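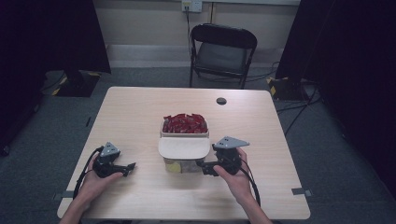
Rinbridge packing demos: README

Hi! I pack snack orders at Rinbridge, and since June I've also been one of the people recording the demos in this folder. I got asked to write the README on the grounds that I complain the most about missing READMEs, so blame me for the tone.

What's in it

156 recordings of container handling, all done by people from our packing floor with a gripper in each hand. Small wrapped stuff, clear containers, lids. The robot arms from Zurkex are meant to learn from these and take over the lid station at our Liklow site. Each recording has the video, the gripper positions and a plain text note by whoever was holding the grippers. Please read the notes! Half the useful information is in there (mine are long, sorry).

Who did the recording

20 packers, all on paid shift time. We asked for that up front and got it in writing. One person pulled out later and their recordings were deleted, so you'll find 19 sets of notes.

What it changes for us

The lid station is hard on the wrists and I won't miss it. The plan is that people move over to mixed orders and checking, with the same pay grade. What we still don't have is an answer on night shift, where there's less checking to do, and I'd like that sorted before the arms are switched on. I also find it odd to teach a machine something I never had words for. I had to slow way down, and now I pack slower by hand too, which my line lead has noticed.

Known problems

Crinkly wrappers throw glare, worst in the early batches. Left-handed people are badly underrepresented (there are two of us). Some folders still say "Imhof" in the name. That's the old project name, same data, don't rename them or the loader script breaks.

Using it

Internal training and testing only. It may not be used to time or rate the people in it, and that goes for managers too. If you want it for something else, ask in the packing channel first.

Last updated 19 October 2025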